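Caption drift: how joke images change as they are copied
Speaker notes, afternoon session, 2.15 pm. Slide cues in capitals.
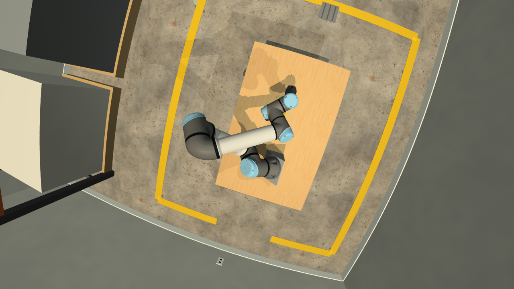 SLIDE 1. TITLE
Introduce self (Renu Pant). Mention that the collection was built with Manju Chauhan and that the slides will go up in June. Questions at the end. If the clicker fails, use the arrow keys on the lectern laptop.

SLIDE 2. SCOPE
The talk covers one narrow kind of internet humour: the still image with a short caption, passed from board to board and edited on the way. Video is out. Reaction images posted with no words are out as well. Comics are out unless a single panel has been lifted and given new text.

Three terms used throughout. A base is the picture with no caption. A version is a base with one particular caption. A copy is one posting of a version. Two copies of the same version may differ in size, colour and sharpness and still count as the same version.

People who have come from the folklore side will know "variant" for what I call a version. I avoid it only because the software we used gives the word another meaning.

SLIDE 3. THE COLLECTION
1253 copies, taken from the Triketti boards and from the Hostow image archive. 523 versions. 55 bases. Read the numbers out slowly, they are small on the slide.

Triketti keeps its threads in posting order and shows the time of each post. Hostow shows only upload order within an album, and albums can be rearranged by their owners. Where the two disagree we followed Triketti. Where an image was only on Hostow we recorded the order as unknown and left it out of the sequence work on slides 6 to 8.

Selection was by hand. Manju and I each went through the same threads and compared lists. Disagreements went to Sunil Khondokar, who had not seen either list. Most of them concerned whether a caption had been changed or just retyped with an error. The rule we settled on: if the error was picked up and repeated by a later poster, it is a new version. If it dies with its first copy, it is a slip and is filed under the parent.

SLIDE 4. HOW COPIES WERE MATCHED
Matching bases was easy. A standard image hash dealt with resizing and with mild compression. It failed on mirrored copies, so each image was hashed twice, once as found and once flipped. It also failed where a thick border had been added. Those were trimmed by hand.

Matching captions was harder. Text was typed out by hand from each copy, keeping line breaks, capitals and misspellings. Automatic reading was tried first and dropped. It copes badly with outlined lettering, and it corrects spelling, which for this purpose destroys the evidence.

Pause here. Somebody usually asks about fonts. Font was recorded but plays no part in the matching.

SLIDE 5. THE BANSAL SCHEME
The coding scheme is a reduced form of the one Harish Bansal drew up for printed joke postcards. I will call it the Bansal scheme, and I use four of its headings.

Trim: words are removed and the joke is otherwise unchanged.
Swap: one noun or name is replaced by another.
Turn: the speaker changes, so that a line once spoken by the left-hand figure is given to the right-hand one, or to the viewer.
Nest: the whole earlier version, caption included, becomes the base of a new one.

A change can fall under more than one heading. Trim and swap go together very often. Nest almost never goes with anything else.

Bansal also has a heading for changes of language. It is left out here. Both boards are nearly all in English and there was too little to code.

SLIDE 6. RESULT ONE: TRIMMING COMES EARLY
In the dated chains, trimming is concentrated in the first few steps. A caption usually starts as a full sentence with a setup and an ending. By the third or fourth version the setup has gone. The ending stands by itself, and a reader who has not met the earlier versions may not find it funny or even follow it.

Worked case: the ferry captions. First version: "When the timetable says daily and you find out it means daily except when you want it." Second: "When the timetable says daily." Third: "Daily." The last of these was posted under pictures with no boat in them at all, and replies show it was understood.

Let people read the slide. Do not read all three aloud, it falls flat.

SLIDE 7. RESULT TWO: SWAPS FOLLOW THE BOARD
Swapped nouns mostly come from the subject of the board where the copy was posted. A cooking board puts in stock cubes, a cycling board puts in inner tubes. This will surprise few people in the room. The less expected part is what happens on the return trip. When a swapped version comes back to the general board, the local noun is usually kept, including by posters who show no other sign of knowing the subject.

Our reading is that an odd specific noun is treated as part of the joke. Tyyne Suominen has argued against this. Her view is that returning posters are lazy and that changing the text takes effort. Both explanations fit the data. A fair test would need a tool that makes editing and plain reposting equally easy, and neither site offers one.

SLIDE 8. RESULT THREE: TURNS ARE RARE BUT LAST
Few versions involve a turn. Those that do are reposted for longer than their parents, measured from first copy to last. Be careful with this one. The collection favours images that somebody bothered to save, and a striking turn may be more likely to be saved. State this before a questioner does.

SLIDE 9. NESTING AND LOSS OF QUALITY
Each time an image is nested it is shrunk and compressed again. After several rounds the innermost caption cannot be read. Posters then begin to treat the blur itself as the joke, and some add blur on purpose with an editing tool.

Added blur can normally be told from real wear. Real wear leaves block patterns that line up with the older, smaller image. Added blur is smooth and covers the newest caption too. A small group could not be sorted either way and is marked unknown in the tables.

SLIDE 10. THE DANDTON THREAD
This is the longest single chain, from the thread known as Dandton after the username of its first poster. It ran past 600 replies before it was locked. Most of those are text only, and it should not be taken as a typical thread.

Points to make:
The base is never swapped, although posters ask for it to be.
The original poster comes back twice and both times trims his own caption.
The version most often copied elsewhere is a misspelling of an otherwise dull one ("I have made a grave mistaken").
The moderators' closing notice was itself nested within the hour, on another board.

If time is short, skip the second point.

SLIDE 11. LIMITS
Two sites, one language. Deleted posts are missing and cannot be estimated from what remains. Hand typing of captions brings in errors of our own. We retyped a sample and found a few, all in punctuation. First copy means first copy found.

No claim is made about who made any of these images. Usernames have been removed from the tables, apart from Dandton, where the owner gave permission.

SLIDE 12. WHAT IS AVAILABLE
Caption texts, codes and sequence numbers, as a plain spreadsheet. The images are not included. Anyone wanting to check a match can ask for the hash list. Sunil looks after the file and should be told of any mistakes, with the row number.

LIKELY QUESTIONS
Why so few bases? Because every base had to appear in at least two versions to be kept.
Did funnier versions spread further? Not measured. Reply counts are a poor guide, as many replies are arguments.
Is the postcard scheme a good fit? Fair for trim and swap. Poor for nest, where Bansal had hardly any cases to work from.
Could the coding be automated? Trim, probably. Turn, no, as it depends on knowing who is meant to be speaking.

Leave slide 12 up during questions. Next speaker needs the HDMI adaptor.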